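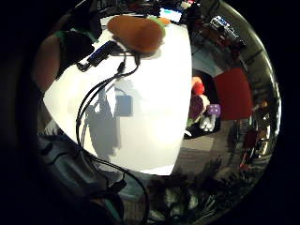 Plush toy and cabling on a white surface, Luratton pick-and-place work.

LURATTON, November — Vukamus today releases Fodetti 2.0, its hand-tracking and grasp planning software. Faster setup, fewer dropped poses, one config file instead of four. Tested on 2000 recorded grasps, 188 object models included out of the box.
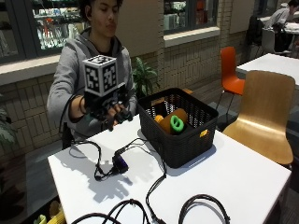
Fodetti's new pose solver reads square markers from a fixed camera and fills in when one face gets lost. A cube on the back of the hand, markers on each visible face, is the layout it expects by defualt. Soft goods and foam shapes in a basket — now handled by the same planner. Zou log format still suported.

Available now, 300 seats in the first round. Press line: ext. 2047.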